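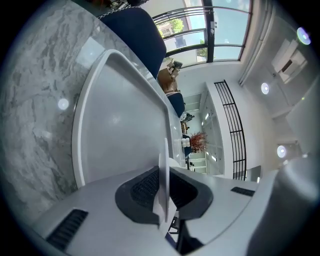
Photo: Tokgöz

Factory warranty transfer after a private sale, dealer says no

Posted by Fadime Ersoy in Cars > Buying and Ownership

I bought a used Gemine hatchback from a private seller in June. It came with a 60-month factory warranty from new and it is still well inside that, both on time and on miles. The first owner gave me the booklet, the service receipts and both keys.

Last week the dash showed code 1101 and the car dropped into limp mode on the highway. I took it to Jekwood Motors, the closest Gemine dealer to me. The service desk said the warranty stayed with the first owner and I would have to pay for the diagnosis and the repair. They want the diagnosis fee up front.

The booklet says the coverage "follows the vehicle" but there is also a page at the back for a change of owner, and that page is blank. Did I lose the warranty by not sending it in? And should I pay the dealer so they at least look at it? I need the car for work.

Nuwan Ranasinghe
Worked the service counter at a different brand for a long time, so take the Gemine details with some care.

The sentence you quoted is the important one. If the booklet says the coverage follows the vehicle, then it goes by the VIN and the name on the account is a records issue. The change of owner page is usually there so the company can mail you recall notices. Read the small print under it, though. Some makers do set a deadline, and if yours does it will be written there.

What I would do:

Call the customer care number in the booklet, not the dealer. Give them the VIN and ask for the in-service date and whether the powertrain coverage is active. Ask them to open a case and give you the case number.

Fill in the change of owner page and send it with a copy of your title or bill of sale. Keep a copy.

Go back to the dealer with the case number and ask for the service manager. The person at the desk may have only looked at the name on the account.

About the fee, ask for it in writing that the diagnosis is refunded if the fault is found to be covered. Many shops do this. If they won't put it in writing, try another Gemine dealer before you pay.

Don't let anyone clear the code in the meantime. You want it stored when they plug in. 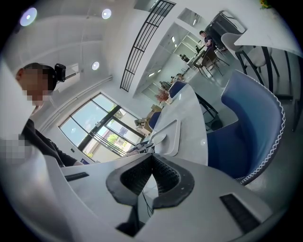
A man in a dark jacket wearing a head-mounted camera.

plomik_user
1101 on mine was a sensor. Cheap fix, took under an hour. I'd just pay for it and move on, warranty claims take forever. Could be something else on yours if it went into limp mode, mine never did that.

Fadime Ersoy
Thank you both. I called customer care and the coverage is active. There was a deadline on the form but it only applies to the roadside assistance part, so I missed that and nothing else. They gave me a case number and said the record would update in 10 business days. Jekwood has booked the car in for the diagnosis and the refund condition is printed on the work order.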